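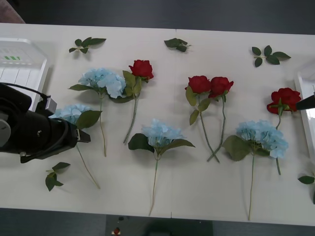
Roses and hydrangeas laid out on the table, an arm at either side.

Help us find out whether a robot can do your Saturday job

Posted 2019-10-01 - paid, part-time, Preltumport

Right then, I need people. Specifically I need people who have spent a fair bit of their lives doing the sort of work that never gets called skilled until somebody tries to get a machine to do it. Sorting, folding, wiping down, putting out, bringing back in. If you've worked in a flower shop, a market stall, a laundry, a school kitchen or a stock room, or you've kept a house going with children in it, you're who I'm after.

I look after the trials at Telluvwood. We're a small outfit in the old chandlery building, up one flight of stairs (there's a lift, it's slow, it works), and what we do is take everyday chores and find out how far a pair of robot arms can get with them. Sometimes the answer is surprisingly far! Sometimes I've gone home, made the tea and laid the table in less time than it took to get one stem off a tabletop.

We've got a list of 43 chores to work through this winter, half of them household and half shop floor, give or take one about tea towels that we can't agree where to put. Flowers is the job we've been on lately and it's a good one for explaining what the work is like, so I'll stick with it.

Picture the end of a delivery. Mixed stems all over the bench, bits of greenery that have come away, and someone has to pick each one up and put it with its own kind. You'd do it while chatting. You'd do it while on the phone to your mum. For the arms it's a whole string of separate problems. Where does this stem stop and the next one start? Which one is on top where they cross? Can I get hold of it there, or will I squash the bloom, or take its neighbour along for the ride? We use artificial flowers, by the way, so bring your hay fever along by all means. They don't wilt and they can be dropped any number of times, but they're still awkward. A big floppy head on a thin stem swings about whichever way you lift it, silk or real, and leaves get in the way of everything.

We've now had more than 3,000 goes at picking up single stems and I could talk about it all day. I won't, but if you come for a chat, be warned.
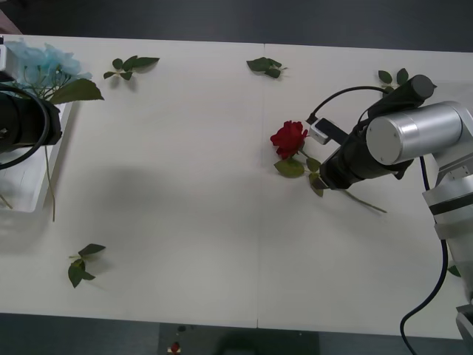
So can it sort a bench of flowers on its own yet?

It can manage some of it, slowly, with one of us close by, and it still gets stuck on stems that lie across each other.

I'd rather tell you that now than have you turn up expecting something off the telly. If you want to see a robot do a cartwheel, we're not the place. If you're the kind of person who finds it interesting that a rose is easier than a hydrangea on some days and harder on others, come and sit by me.

What you'd be doing

Two things, mostly. The first is showing us how you do the job. You stand at a table and do it the way you've always done it, and we watch your hands and ask you irritating questions. Why did you pick that one up first? Did you look before you reached, or did you just know? You might think there's nothing to tell, but people who've done a job for years have usually got a dozen tricks they've stopped noticing. We had someone in for the shelf-filling work who always turned the box with her little finger before lifting it. She had no idea she did it. We spent a fortnight on that little finger.

The second is steering the arms yourself. You hold a pair of handles, you move, the arms move, and you have a go at the chore through them. It's a very odd feeling at first, a bit like eating peas in ski gloves. You don't need to be good with computers and you don't need to play games (the gamers are quick to start with, then they get cross). Steady and patient does well. We give you a full practice session before anything is saved, and you can have another if you want one.

There's also a fair amount of putting everything back ready for the next go. I mention it because it's a real part of the day. The table gets messed up, then it gets tidied, then it gets messed up again on purpose. If that would drive you round the bend, please don't apply out of politeness.

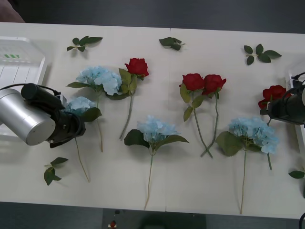 A reader of our last notice wrote in to ask whether it was a bit much, inviting shop workers to come and train up the thing that would do them out of work, and said she hoped we'd at least have the manners to answer the question in public.

Fair enough, so I'll try. I worked on a shop floor myself for years and I don't think it's a silly worry. What I see every day is a machine that needs a tidy table, good light, plenty of time and somebody nearby to help when it goes wrong. It has no notion that a customer is waiting. It can't tell that the bunch is for a funeral and ought to be done again. I don't know what it'll be like in ten years and I don't trust anybody who says they do. What I can promise is that we write down what went badly as well as what went well, and that you get to see it before anyone else does. If you think a job shouldn't be handed over to a machine, that goes in the write-up too, in your words. A good few of our last lot thought exactly that about at least one thing on the list, and I agreed with them on ironing, oddly enough. I like ironing.

Who pays for it is the other thing people ask. The shop half of the work is paid for by Vareo, who fit out small shops and want to know what's worth bothering with. The household half comes out of our own pot. Bayram built the handles and keep them going. None of them gets your name or your address from us.

The nuts and bolts

There are 18 places. You'd come in for six half-days, mornings or afternoons, whichever suits, spread out however we can fit them round your life. The pay is £609 for the six, paid in two halves, and if you have to stop partway you're paid for every half-day you've done. Bus fares on top. Keep your tickets please, I've been told off about tickets.

You need to be over 18 and able to stand or perch for a couple of hours with breaks. We have tall stools, and the table goes up and down. If your hands aren't what they were, don't rule yourself out! Somebody with stiff fingers often has a cleverer way of doing a thing than somebody without, and I'd love to have more people like that in the room. Left-handers also very welcome, as we're short of you.

You don't need qualifications and I don't want a CV. I really don't, I had a heap of them in August and learnt next to nothing. Tell me about one job you can do without thinking, and what goes wrong when somebody new tries it. A few lines is plenty. If writing's not your thing, ring the Telluvwood office and ask for the trials desk, and I'll ring you back when I'm not holding something.

Some things worth knowing before you write in. We film hands and tables, and now and then a sleeve or an elbow gets in as well. We don't need faces. You can ask for anything to be deleted while the trial is running and for a month after it ends. The arms move gently when there are people about, there's a big stop button within reach and you'll be shown it before you're shown anything else, including the kettle. Long hair tied back, no dangly scarves or bracelets. 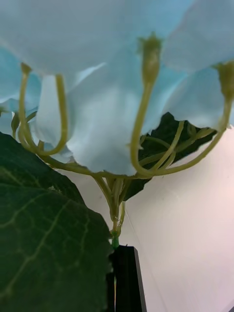 The chores coming up after the flowers, so you can see if one of them is yours: pairing socks, loading a dishwasher with things that don't match, bagging up bread rolls, pricing and facing tins, hanging shirts, clearing a café table, and packing a shopping bag without putting the eggs at the bottom. I'm told the socks will be easy. I've got a drawer at home that says otherwise.

We're after a florist or two still, and I'd especially like somebody who's done the early mornings, conditioning and bucketing up and so on, and can be blunt with us about the way we handle a stem. We've picked up plenty of bad habits by now and it would be good to have them pointed out by someone who knows. Market traders, same goes. You lot are faster than anyone.

If you came to us for an earlier trial, you can come again, only please say so in your message so I don't walk you round the building pointing at the toilets. And if you know somebody who'd be brilliant but would never put themselves forward, print this off and leave it by their kettle.

I'll read everything that comes in myself and reply to every one, though it may take me a week or two. If it looks like a fit I'll ask you in for an hour, no obligation, have a go on the handles, ask whatever you like. We start the first group as soon as I've got enough people for it, and the rest follow on from there. Messages to the trials desk at Telluvwood, Preltumport, with "chores" somewhere at the top so it doesn't end up with the invoices.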